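Re: [growers-list] Bin weights and the June price sheet
From: Hortensia Huaranga
Date: 16 March 2019

On Thursday the Nellwood packing office wrote:

> We have had several calls about the change from field weight
> to graded weight for processing apples. Please confirm whether
> the list wants the old conversion kept through the end of the
> contract, or whether everyone moves over in June. Also, does
> the Jovach scale read high?

Two separate questions, so two answers.

On the conversion: the contract text says field weight until a new price sheet is issued, and the new sheet takes effect in June. Fruit delivered out of storage before then is paid on field weight. I see no clause that lets the buyer apply graded weight early, and I see none that lets a grower ask for field weight afterward. Anyone who signed the Wirnis addendum is on different terms and should read page two, where the deduction for bruised fruit is set before grading and then again after it. I think the second one is a drafting error. I have asked them in writing and have no reply yet.

On the scale: I compared tickets for 32 bins weighed at Jovach and then again at Chauhan on the same trip. The lightest bin came in at 1360 pounds gross and the heaviest at 1660 on both scales. The rest agree to within one display step, except for four tickets where the tare was entered by hand. Those four used the tare for wooden bins, and the bins were plastic. The scale reads correctly. The tare table is the problem — it has not been updated at Jovach and it favors the buyer by a small amount per bin. 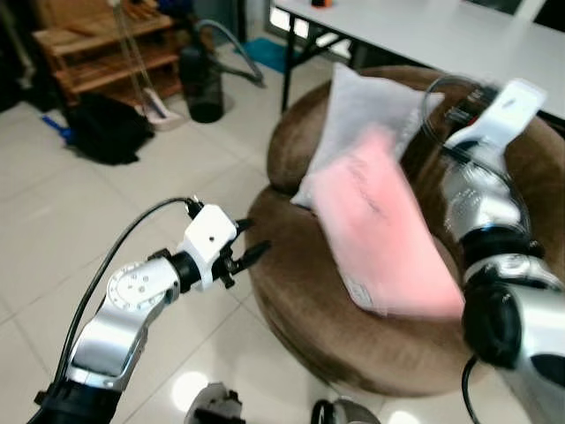 Two arms near the round brown ottoman, left gripper slightly open.

If you deliver in plastic bins, check the tare line on every ticket before you sign. A corrected ticket can be issued the same day at the window. After that it goes through the Nellwood office and takes much longer. Mixed loads need one ticket per bin type. Drivers have been combining them, and a combined ticket can't be corrected at all, only voided.

I still need tickets from the lower valley. So far I have 61 in total, nearly all from the north side, and most of those were weighed only once, so they are no use for comparing scales. Please send both sides, with the bin type written on the back. Juice-grade loads are welcome too — they go over the same scale, whatever the price.

I will send the Wirnis answer to the list when it comes. Please keep replies about cold storage rates in the other thread.

H. Huaranga

5 replies
2 shares

Recent in this list
Cold storage rates, second round
Plastic bins: who pays for cracked corners
Juice-grade pickup days
Wirnis addendum, scanned copy
Thinning spray timing on young blocks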